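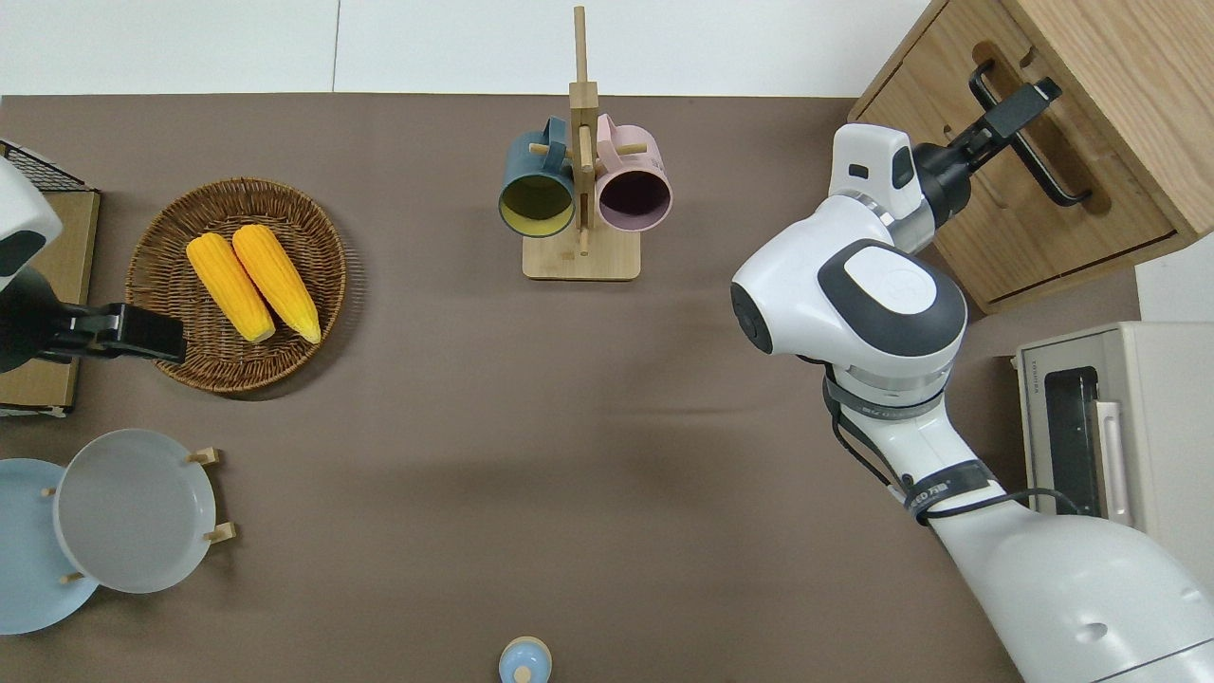
## Ospina kitchen corner: progress since February

Hello, and a happy update from Clinduto! The grant from Wiria has now paid for nearly everything on the tabletop list, and I'm so pleased with how the corner is coming together.

**Storage and display**

- The mug tree is my favorite purchase so far. It's a light wood one with a tall post, and the teal mug with the yellow interior looks wonderful on it next to the pink one (purple inside!).
- Plates now have a wooden stand. We have the light blue and the white out at the moment, and I'd like to try a third color in the fall.
- The round wicker basket holds the corn this month. Tomatoes and peppers come next, once Drorov confirms the produce order.
- The black wire rack still needs a permanent spot. I'm leaning toward the end of the table nearest the sink, but the cooking group should get a say.

**Sessions**

We ran 9 table-setting and tidying sessions this quarter, with 41 people signed up against a target of 43. Most of them asked to come back, and two brought recipes from home, so we've started a binder. The summer corn chowder went over very well and we'll cook it again.

**Money**

Tabletop items came in under budget. I'd like to put what's left toward 4 more mugs and a second basket, if you're happy with that. Receipts are in the shared folder under "Ospina tabletop."

**Still to do**

- Label the shelves
- Choose a spot for the wire rack
- Order dish towels (the first supplier was out of stock)
- Send you the fall session dates

Nima Nazari
20 July 2024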